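Workshop Gallery: The Big Jack Sort
Posted 01/04/2022 by Kirsty Goodall

Welcome to the gallery page for the Dobson parts room! If you've been following along, you know Lorraine Treloar and I have spent a good part of the winter going through everything the old phone and network repair counter left behind when it moved out of the building. What a haul it was. Shelf after shelf of little plastic housings, bags of springs, faceplates in three shades of beige, and enough modular jacks to wire a small town (or at least our end of it).

We started in December with the shelves nearest the door and worked our way back. The final count for the jacks alone came to 328, which made both of us whoop out loud, and that's after the cracked ones went in the scrap bin. Counting them was Lorraine's idea. I only wanted to put them in drawers, but I have to admit it was great fun to watch the tally sheet fill up, and now we can tell people what we have when they write in asking.

A few notes on how we sorted, for anybody with a similar pile at home. We went by size of the opening first, then by how the jack mounts: board mount in the Divik drawers, snap-in and panel types in the taller Hondero cabinet. Color came last. Most of ours are gray, with a few black ones and a small, very cheerful batch in blue that I'm keeping an eye on for a project of my own. Anything with bent contacts went in a tray marked FIX ME, and if you have good tweezers and a steady hand you're welcome to take a turn at that tray any time you're in.

If you've never looked closely at a modular jack, please do! They're lovely little things. All that springy metal tucked into a plastic box smaller than a sugar cube or two, and you can plug a cord into it over and over for years. I had used them my whole life without once looking inside. Lorraine has a magnifier on a swing arm at the end of the bench and I've more or less moved in under it.

The sorting itself is simple. Tip out a small batch, get the openings facing the same way, look at the contacts, drop each one where it belongs. We do it on flat pieces of cardboard saved from deliveries. A bit of a crease doesn't matter, and when you're done you can lift the edges and pour whatever's left straight back into the box. Lorraine prefers a felt mat, and we have agreed to differ.

The Kesum labels on the drawers are new as well. They peel off cleanly, so we can move things when we change our minds, and we've changed our minds plenty. The drawer for offcuts and broken bits has already had two names. It's currently "Odds," and it's the one I open most.

I do love a good row of contacts.
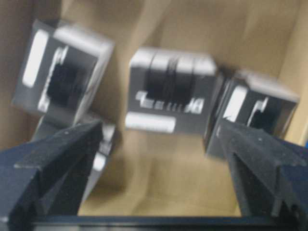 Gray jacks on cardboard, with the white row of contact pins showing in the middle one. My favorite part to look at!

Next on the list is the cable wall. We have 56 coils still to test, some of them tied up with string so old it comes apart in your fingers, and there's a whole crate of wall plates under the window that we haven't opened. I'm itching to get at that crate. Lorraine says cables first.

If you need a jack for a repair, send us the type and how many you're after, and we'll have a dig. Small quantities are free to anyone fixing something of their own. It helps a lot if you can measure the width of the opening and count the contacts before you write, and tell us if it sits on a board or snaps into a plate. We answer in batches, so give us a little time.

More pictures when the cable wall is underway. Thanks for all the kind notes about the last gallery, and to whoever left the tin of tiny screws on the bench: they're wonderful, and they have their own drawer now.

Kirsty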